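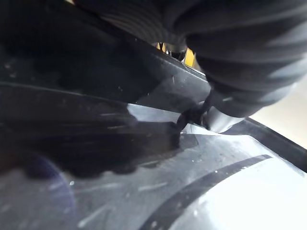

Lucyna Wieczorek wrote in after my last column to say that I was being unfair to Plukeo, that the app had cut her grocery bill in Cavesbridge since September, and that anyone who complains about loyalty pricing must enjoy paying more. Fair enough. I believe her about the bill. I'm less sure about what she's comparing it to.

Take the coffee I buy. In the spring it had one price. Now the shelf tag has two, a big one for members and a small, ugly one for everybody else, and the big one is 4 cents higher than the old price was. The app tells me I saved 15 percent. Saved from what? From a number the store made up and, as far as I can tell, hardly anyone pays.

I went back through a shoebox of receipts from the Corrigan Street store, which my family finds very funny. Of the 5 things I buy every week, one is cheaper with the app. It's canned tomatoes. I will give them the tomatoes.
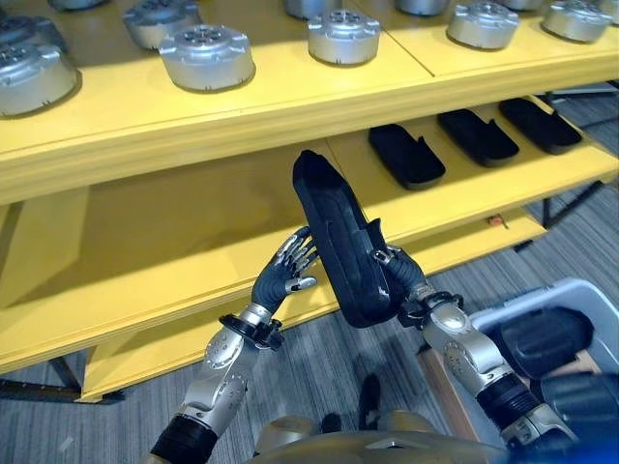 Opinion | Shopping & Money

Defenders say it's a trade, my shopping history for a discount, and that grown-ups can make trades. Maybe so. But the terms run to 1018 lines on my phone, and I gave up somewhere in the part about "selected partners." My neighbor doesn't own a smartphone at all. She pays the small ugly price for her bread, and I'd like someone at the company to explain what trade she made.

The Clomstead store still has a plain price on everything – or did when I last drove out there. It wasn't the cheapest place in the county. I could add up my basket in my head, though, and the total at the register matched. I'd take that over a screen congratulating me on the coffee.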